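Mug and Tabletop Study: Call for Participants
Seststead Household Products
Posted in: Paid studies, Local

Seststead is looking for adults to take part in a paid study on how people handle, wipe and put away mugs. The sessions take place in our workspace at 1452 Skivora Street, on the ground floor. We have places for 100 people and will close the list when they are filled.

What the study covers

Most of us pick up a mug without thinking about which way the handle faces. We want to know what you do when it faces the wrong way, when another mug is close by, or when you are holding a cloth in your other hand. The results go to Gál, a tableware maker, for use in the design of its next set of handles.

You will work at a light wooden table with a small group of mugs and a cloth. The mugs differ in color and shape and are set out again for each round, with the handles turned in different directions.

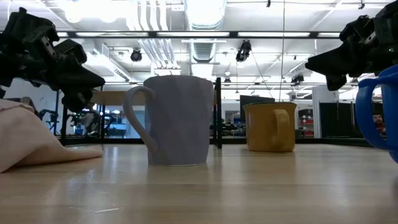 Lavender, yellow and blue mugs on the table, with the cloth at left.

What you will do

A session has 17 short rounds. In each one you will be asked to do a simple task, such as:

- move a mug to a spot we name
- turn a mug so the handle faces you
- wipe the table and put the mugs back where they were
- fold the cloth and lay it next to the mugs

There is no hot liquid in any of the rounds, and you will not be timed. Do each task the way you would at home. If you drop or break something, tell the person running the session and carry on with the next round. You will not be charged for it.

After the last round you fill in a two-page form about the mugs you use at home and how you store them. Please take a look in your cupboard before you come. One question asks whether you hang your mugs, stack them or stand them on a shelf.
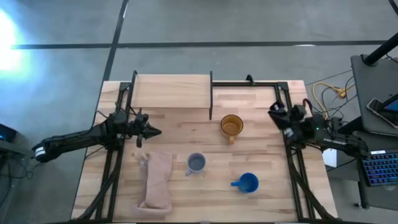
Who can apply

You must be 18 or older and able to stand at a table for most of an hour. Left-handed people are especially welcome, as we had too few in the first part of the study. You can wear glasses. Please leave rings and bracelets at home or take them off before you start.

You cannot take part if you work for Gál or any other maker of cups or dishes, or if you were in our plate stacking study.

Time and pay

Each session lasts 2 hours including the form and a break. Sessions start at 9:30 a.m. and 1:30 p.m. and run through December. Pay is $60, by check or prepaid card, given to you before you leave. We do not cover parking, but there is free street parking on Skivora after 9 a.m.

How to apply

Sign up through Prelimance, the booking site we use for all our studies. Search for "Seststead mugs" and choose a morning or afternoon start. State whether you are left- or right-handed. You will get a reply with your time and a consent form to read in advance. Bring a photo ID.

Questions about the study can be sent to Csenge Halász, study coordinator, using the message button on the Prelimance listing.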